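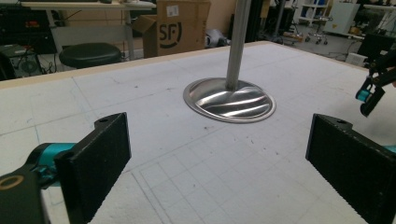 Walcombe sells drinking glasses and a short line of bar tools from a converted feed store outside Zirnitz. The owner started the shop with one set of tumblers and now lists 59 products, most of them for wine.

"People buy glasses as gifts," she said when we spoke in June. "They don't buy them for themselves until one breaks, and then they want the exact same one."

Replacements make up a large part of her orders. Last year she shipped 366 single glasses to customers who had already bought a full set. She used to turn those requests down. "I had to open a box of four to send one, and then I was stuck with three. Now Plimance packs me a case of singles every month and I don't have that problem."

The best seller is the Fahmy, a stemless glass with a thick bottom. She sold 1390 of them in the last sales year. It comes in 2 sizes, and she says the smaller one gets fewer returns.

"The big one doesn't fit the top rack of a lot of dishwashers. I put that in the listing and people still send it back."

Etching is done to order and takes a week. She will do initials, dates and short names but has stopped taking logos, which came out uneven on curved glass.

Shipping rates went up on 1/7/20, and she raised the price of the four-glass set the same day. A few regular customers wrote to complain. "I told them what the box costs me now. Most of them ordered anyway."

She plans to add a decanter next, if she can find a carton that fits it.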